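Clenadmont opens its first dried flower studio in Skeston

SKESTON, May. The plant company Clenadmont will open a studio for dried flowers and grasses on Tuesday at 9 a.m. The studio is the first place where customers can see the full Natura collection, which until now was sold only to hotels and offices.

The collection has 32 kinds of flowers, grasses and seed heads. All of them are grown on the fields of the Krajewska family, outside the town, and are dried in the air without color or bleach. "We waited a long time with this step," says Renata Krajewska, who manages the growing. "Many people in Skeston know our fields from the road, but they did not have a place to buy from us."

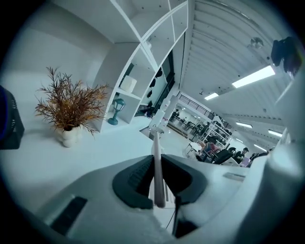 Dried plants need little care, but they are sensitive to damp and to strong sun. For this reason Clenadmont gives with each order a short care sheet, written by the studio manager Ilse Desmet. She recommends a calm background, and a dried plant in a bright white room with white shelving follows the same advice. With normal care, a Natura arrangement keeps its shape for up to 100 weeks.

The studio will also offer evening courses in wreath making, led by Celeste Ramalho. Places can be reserved at the counter or by phone. Materials are included in the price, and participants take their wreath home.

Press contact: Liam Keane, Clenadmont, extension 207. Samples for editorial use are available on request.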